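From: Dima Shboul
To: bench-automation list
Subject: Re: Anyone tried the Fladex two-arm kit?

On the bench-automation list, Ellis wrote:

> We've been offered a Fladex two-arm kit on a 6-week trial and I have to say yes or no before the end of October. The brochure is gorgeous and tells me nothing. It has a whole page on "graceful handling of everyday objects" and the everyday object is a steel cylinder.
>
> What I want to know is whether it can cope with light, squashy, badly behaved things. Our work is mostly thin plastic tubs. The Verkden unit we had before treated every tub as a personal enemy. Also whether the wrist cameras are any good, and whether the teaching software needs a full-time person to keep it calm.
>
> Warts welcome. I've heard from two people who love it and both of them sell it.

Hi Ellis,

I don't sell it, and after the afternoon I spent getting the licence key to work I doubt they'd have me. We've had the kit for most of the trial period now, so I can give you warts.

First, the setup. You bolt the thing down, give it a plain white table, and run the calibration until it stops sulking. Fladex says this takes an hour. It took us until the kettle had been on four times, mostly down to a page missing from the manual (ask them for the revised one, they have it, they just don't send it out). After that it held its calibration, and I haven't had to redo it except when somebody leaned on the table.

For a test job I stayed well away from steel cylinders. I used a disposable plastic cup and a round grey coaster, and the task is to put the cup on the coaster. It sounds like something you'd ask of a toddler, and I'd back the toddler. But a thin cup is a decent stand-in for your tubs: it weighs nothing, it dents if you look at it crossly, and it skates away if the fingers don't arrive together.

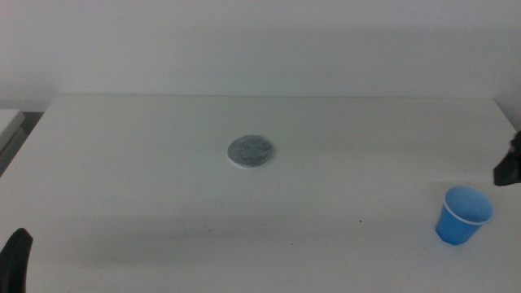 You teach it by hand, moving the arms through the job while it records, and then it has a go alone. The sales fellow suggested 500 demonstrations. We got something useful out of 53, with the caveat that ours is a very forgiving job with a bare table and decent light. When I tried the same thing beside the window in late afternoon, it developed opinions. If your tubs come down in front of a busy background, budget more time than they tell you.

The teaching software is called Mukard and it's the best and worst part of the package. Recording is painless. Throwing out a bad run is painless too, one key and it's gone. Naming a run, on the other hand, opens a dialogue box with a colour picker in it. I have no idea what the colour is for. I asked support and they have no idea either, but they were very nice about it and raised a ticket.

On the wrist cameras, I was braced for rubbish and they're fine. You get a sensible look at the object with a finger either side, close up, and the view is wide enough that you can usually keep the target in it while you line up the grasp.

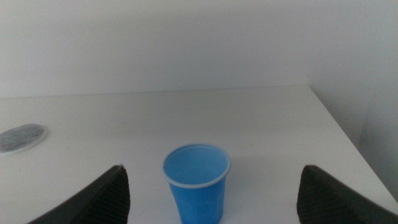 The fingers themselves come with ridged pads on the inner faces, and those are what I'd look hard at for your purposes. The grip on thin plastic is good. The trouble is at the other end of the scale, in that the default closing force seems to have been chosen with the steel cylinder in mind. Out of the box, it holds a cup the way my uncle shakes hands. There's a force setting two menus down, and you want it near the bottom of the range for anything disposable. I went a notch lower again and started dropping things, so the usable band is narrow, but it's there.

I'd also warn you that gripping is only half of it. The arm likes to roll its wrist when it has a choice of routes, and if your tub has anything in it, you'll be wearing it. You can lock the wrist angle in the task file, though the setting is off by default and spelled wrong in the menu, so searching for it won't help. Scroll.

And focus goes soft on the wrist camera once things are close and moving. It didn't seem to bother the learning much. It does bother me when I'm reviewing runs and trying to work out which moment a dent arrived.

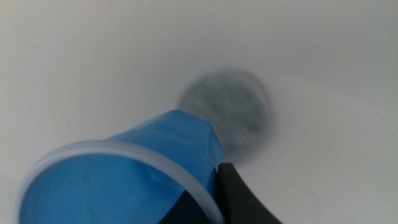 Dima Shboul

Sorry, hit the signature shortcut halfway through, which tells you how my day is going. Carrying on.

Where it falls short is placing. It gets the cup to the coaster, but "on the coaster" is a matter of interpretation. Ours favours one side, and I can't tell you whether that's the kit or whether that's me having taught it my own bad habits. Very likely me. Either way, the scoring in Mukard will give a full tick to a placement I'd call a near thing, and you can't tighten the tolerance in the basic licence. You can in the next one up, naturally.

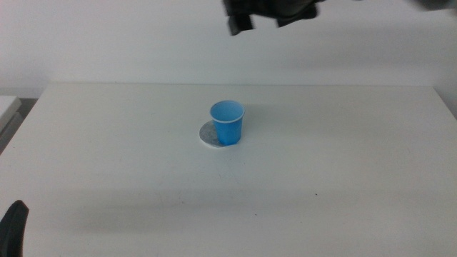 If your tubs have to sit square in a tray, get them to show you that exact job, with your tubs, before you sign. Don't accept a video. Post them a box of the things if you have to and ask to watch it live.

Compared with the Verkden — I had one at my last job, so I share your grief — it's gentler once you've tamed the force, much quieter, and miles easier to teach. The Verkden was better at putting a thing where you asked. It also threw a beaker at a colleague, so make of that what you will.

Support has been prompt in the mornings and a rumour after 3 pm. Spare finger pads come in packets of 2, which for a two-arm kit with two fingers a side is a bit cheeky. Order extras with the trial, as they waived the freight on ours when we did.

Would I take the trial? Yes. Would I buy it for thin tubs? Ask me when I've had a go with the wrist locked and a fresh set of demonstrations done by somebody with straighter aim. Happy to send you our task file off list in the meantime. It has the force value in it and a comment from me that you should delete before showing your boss.

Cheers,
Dima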